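The Second Review Comes Sooner Than the First

A product authorization is often reported as an ending. For the company holding it, the paperwork after the decision can run longer than the paperwork before it.

Dolwood makes a nicotine pouch under the Hokgate name, sold in two strengths. Its application took up 1,371 pages by the time the firm's outside reviewer, Folke Boström, signed off on the index. Most of those pages dealt with chemistry and stability. A smaller share dealt with who would buy the product, and that share has caused most of the work since.

The chemistry is the simpler part. A pouch holds a measured amount of nicotine, a filler, a sweetener and an agent that keeps the pH in range. The pH matters because it controls how much of the nicotine is in the form the mouth absorbs quickly. Two pouches with the same number on the lid can deliver different doses. Dolwood tests each lot at release and again after storage, and a lot that drifts outside its limits is held. 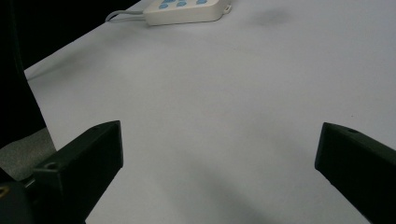

Testing is contracted to Nikolovski, a laboratory that also handles cough drops and chewing gum. Its standard storage run keeps samples in sealed cans at set temperature and humidity, with pulls at fixed points. Moisture loss is the usual problem. A dry pouch releases nicotine more slowly at first, and users tend to respond by keeping it in longer. The application gave a use time of up to 50 minutes, and the lab now tests past that point.

The harder part is the market data. Dolwood has to show that adult smokers are the main buyers and that they are switching, as opposed to adding pouches to a pack a day. Sales records show neither. A store knows that a can was sold and, if the clerk scanned an ID, the age of the person at the counter.

The company therefore pays Gridberg, a survey firm, to question a panel of buyers every 14 weeks. Panel members report cigarettes smoked, pouches used and any attempt to quit. Around 80 percent of those who start a round finish it. Boström considers that rate acceptable but wants the dropouts tracked separately, on the grounds that people who go back to smoking may be less willing to answer.

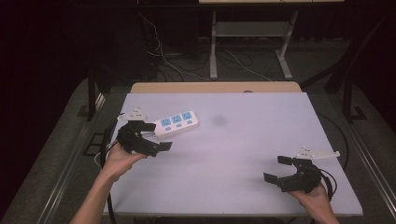 Dual use is the figure to watch. A buyer who halves his cigarettes may still have much of the heart risk he had before, and a survey that records only "fewer cigarettes" will count him as a success. The Gridberg form now asks for the number smoked on each of the past seven days.

Any change to the product opens a separate file. A new sweetener supplier counts as a change, and so can a different can liner if it affects moisture. Dolwood dropped a planned liner swap in January after working out the cost of a new storage run.

The next survey round uses the same form, with one added question on which strength the buyer started with.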